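Sendville lab lost nearly 3000 recordings to a loose marker cube

The fault took up most of January, and for the first two weeks the team at Tumia thought it was in the software.

Tumia records people doing ordinary tasks with hand-held grippers, then uses the recordings to train robot arms. Its operations lead, who asked not to be named, met me at the company's site in Sendville at 8 in the morning, before the first shift.

"The arm kept closing its fingers next to the object," she said. "It would line up fine and then grab air. We had it slowed right down, so the worst it did was knock a mug off a table. But then it hit a table leg hard enough to trip the safety stop, and we shut everything off."

The arm, a Solter, was checked first. The joints were fine. A technician then went back through the training data and found that in 1567 recordings the left gripper appeared to pass through solid surfaces.

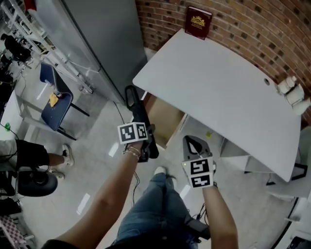 Finding the cause took another four days. Each gripper's position is worked out from the black-and-white squares on its marker cube, and a cube that has shifted on its mount will throw off every reading. "You can't see it by eye," the operations lead said. With an operator sitting in front of the table, a gripper in each hand and a marker cube on each gripper, everything looks normal. One mounting screw had worked loose, and the cube had turned a few degrees.

The screws came with a mount from Fankhauser, and she does not blame the supplier. "The instructions say to check them every shift. We were checking them when we remembered."

In the end the team threw out nearly 3000 recordings, including many that were probably good. It has redone 827 so far.

Operators now test both grippers against a fixed block at the start and end of a shift, and the screws are marked with a line of paint. The arm has been running again since the end of the month, still at half speed.

"I'd like to turn it up," she said. "Ask me again when we have the rest of the data."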